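3.2 Building and handling the hand-held gripper

By the time the spring course reached its seventh week, the students had more or less agreed that they did not want to drive the arm with a joystick anymore. It had been slow and tiring, and the recordings were full of long pauses in which the person at the controls was simply thinking. Madalena Mendes, who taught the lab hours and had a good deal of patience with all of us, suggested that each group make a gripper that could be carried in the hand and moved the way one would naturally move it, with a camera fixed to it so that the recordings would show the table from the tool's own point of view. The groups took to this with real enthusiasm, and most of April went into it.

We named the tool Jornar, after a long evening of worse suggestions. Its two fingers close on a trigger and open again under a spring, and the widest opening is 90 mm, a figure we settled on after trying to pick up nearly everything in the classroom. The pads were the part that gave us the most trouble. Our first ones were glued straight onto bare fingers and came away within a day or two. For the second set we sanded the fingers beforehand and left the glue overnight, and those held up much better — although the top edges still wanted pressing down now and then, and we came to treat this as part of the morning routine.

Each student recorded 20 practice runs before any of their data was kept. We had argued over whether this was too many, and looking back we are glad that the more cautious side won. The early runs tend to be jerky, with the wrist turning far more than it needs to, and several students told us they only relaxed once they stopped watching their own hand. After practice, the class collected 600 runs in all, which were stored on the Brandão server and sorted by group.

Every run began with the fingers apart and low over the table, as in Figure 4, so that the starting view would be similar from one student to the next.

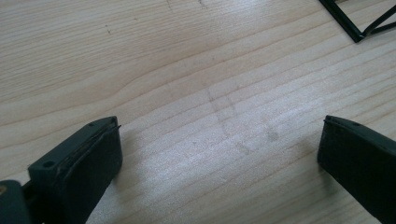
Figure 4. View from the gripper camera with the fingers open and nothing held between them.

We did not clean the table between sessions, partly from forgetfulness, and faint marks on the wood can be found in the recordings. Whether a trained model pays any attention to such marks is a question we would have loved to look into, and we return to it briefly in Section 5.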